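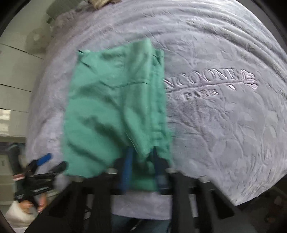

Ticket: Green top won't stay folded, slides off the stack
Opened by: Benedita Ramalho
Status: Open, waiting on me

Hi Hòa, me again! You sorted out my fitted sheets so nicely that I'm back with something sillier. I have a green top in that smooth, slippery kind of fabric (the care tag rubbed blank ages ago, so please don't ask me what it is) and I can't get it to hold a fold. I fold it, it looks fine, I pick it up and the whole bottom half slumps out like a wet noodle. My cotton shirts behave perfectly. I'm folding on the bed on top of the plush blanket, same as always.

Tried so far:
- folding in thirds, then in half. Slid open when I lifted it.
- folding in half first. Worse!
- rolling it. Stayed rolled in the drawer, but it came out with creases all over and I had to steam it before dinner at Trinevitz.

Update, 9 a.m.
Hòa Khương wrote back and asked two things: what surface, and where am I holding it when I pick it up. Surface is the blanket, which is thick and soft and I love it. Holding it... by the bottom edge, I guess? I pinch and lift. Hòa says that's half my trouble, because all the layers up top have nothing under them and they slither past each other. The other half could be the blanket. You press down to set a fold and the plush just gives, so nothing gets pressed.

Update, later that morning
Did it on the kitchen table with a cotton dish towel under it. Big difference! The side folds stayed lined up and I could smooth them with the flat of my hand. It still has one long diagonal crease from last time that I can't flatten by hand, so that one's getting the steamer again.

Then I carried it back to the bedroom pinched by the bottom out of pure habit and it fell open in the hallway. So, okay, lesson there. Second go I slid my whole forearm under it like I was carrying a tray, and it made it to the dresser in one piece.

Update, after lunch
Drawer test. I have one of those Narnora drawer dividers and stood the top on its edge between two T-shirts. It sagged in the middle when I took one of the shirts out. Hòa suggested a sheet of tissue paper inside the last fold so the fabric has something to grip. I only had the crinkly stuff from a Mendes gift bag, but I tried it and so far the top is standing up on its own.

Still open:
- Does the tissue need to be acid-free or is gift bag tissue fine for a top I wear every other week?
- Would it be smarter to hang it? I have a padded Nodau hanger free, but the shoulders on that one are pretty wide and I'm scared of bumps.
- Can I keep using the bed if I put something stiff down first? My kitchen table is usually covered in mail.

I'll leave the drawer shut overnight and post how it looks in the morning. Please don't close this one yet!

Contact the Folding Help Desk | © Folding Help Desk | Back to top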